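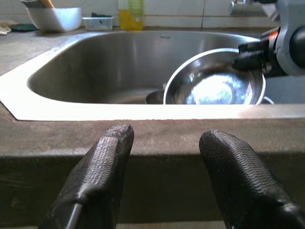 Leonie Hapeta asked whether the water rate going up again means the shared garden plots get cut back this summer. She's had a plot eight years and doesn't want to hear about it from a sign on the gate.

Home Minutes Plots Waiting List Contact
Hetlow Community Garden, minutes, November
Posted by the secretary, 9:40 pm

Answer was no cuts for now. Bill was over $4,000 for the season, most of it the drip lines on the Mudholm side. Two leaks found there, one patched. Other one needs a part, Kudum has it on order.

Compost: bins 3 and 4 full, please stop adding to them. Use the new one by the shed. No meat, no glossy paper, again.

Waiting list now 86 names. Long talk on splitting the big plots in half when they come up. Vote: passed, two against. Doesnt apply to anyone gardening one now.
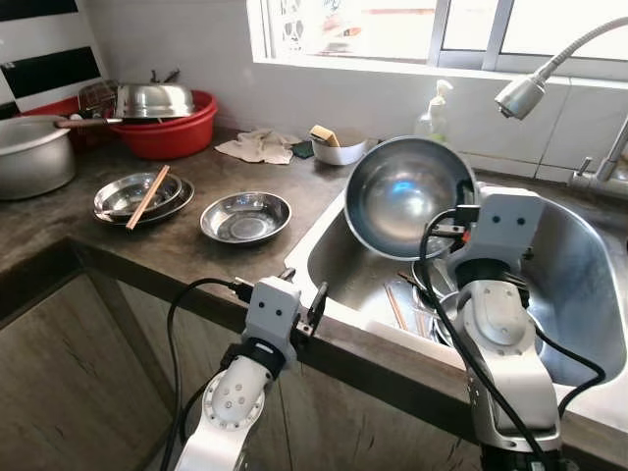

Half plots will pay half the fee, key deposit stays the same. Start date is the spring sign-up. Wording to go in the rules before then.

Ngata Street gate still sticks. Lift and push. Quote of $200 to rehang it, approved.

Seed swap: same as last year, bring envelopes with teh variety written on them. Tables set up at 9. Someone needs to bring a coffee urn, the old one is dead.

Tool shed: two hoes and the good wheelbarrow missing. Check your garages.

Closed 8:55 pm. Next meeting after the frost, date to be emailed.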